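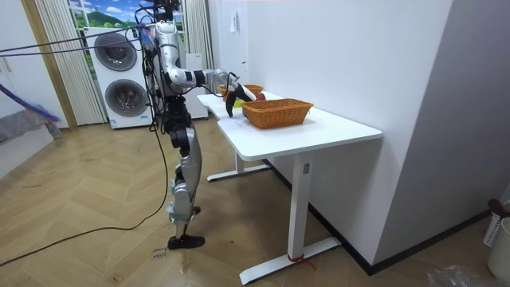
The box scheme wants you to sign up again

Twice now the Ciria produce box has been through our letterboxes, once in January and again this month, and twice I have been asked by readers whether it is worth the money. I said in the winter that I would wait until I had paid for a few of them myself. I have now paid for eight.

The pitch hasn't changed. You give them your address, pick a size, and a box of fruit and vegetables turns up on the step once a week. The leaflet says the food is "closer to the field" than what you get in a store. Closer by how much, it doesn't say. I wrote and asked, and got a friendly reply with a picture of a barn and no mileage in it.

What I can tell you is what came. The carrots were good every single time, and I will give them that without arguing. The lettuce was fine if you ate it that night. The pears were hard as doorknobs for a week and then went brown in the middle over a weekend when I wasn't looking, and I had the same trouble with the second lot. There was always more cabbage than one household wants. You can "swap" the cabbage on the website, but the only thing I was ever offered in its place was a different cabbage.

Then the price. A large box is $63 for two deliveries, and the word "saves" is used very freely on the page where you pay. Saves against what? I took my list down to Grenier's on the corner and bought the same things, near enough, and came out ahead with change for a coffee. Grenier's pears were ready to eat, too. I know the argument is that the box keeps you from impulse buying. Maybe it does for you. I still had to go to the store for milk and onions, and the cookies are next to the milk.

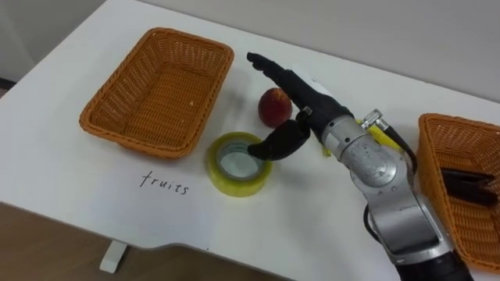 DRELLVILLE, September 29, 2021

The other half of the leaflet is about storage, and I have more patience for this part, though not a lot. Ciria would like you to buy its storage guide for $4. Most of what is in it your grandmother would have told you while doing something else. Keep the fruit apart from the vegetables. Apples and bananas give off a gas that hurries other things along, so an apple in with the greens will turn them yellow early. Potatoes go somewhere dark and away from the onions. Tomatoes stay out until they are ripe. Take the leaves off the carrots or they go limp.

All of that is sound. Where the guide loses me is page 2, which says a breathable container "locks in nutrition." A container that breathes isn't locking anything in. Air gets around the food and damp spots dry out before they turn into mold, and that is a perfectly good reason to use one without dressing it up. If you have an old basket in a closet, use that. If you have a bowl, use the bowl and don't pile it too high.

I am also not convinced by the paper liners they sell alongside. I lined one side of my crisper drawer and left the other bare, and the spinach gave up on the same day on both sides.

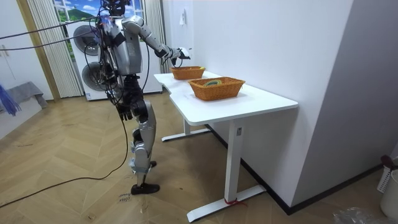
Two baskets, one table.

A few of you on Coutinho Street have gone in together on one large box and split it, and that sounds like the best use of the thing I've heard so far. It takes care of the cabbage, at least. Before you do it, read the part about skipping a week. You have to cancel by noon, four days ahead, and if you miss it you are charged in full. I missed it once and the phone line was closed. The email that came back the next week called this "flexible."

If you have had better luck with the pears, write in and say which week. I would also like to hear from anyone who has managed to leave the scheme in fewer than three clicks, as the button wasn't where the help page said it would be when I went looking on Monday.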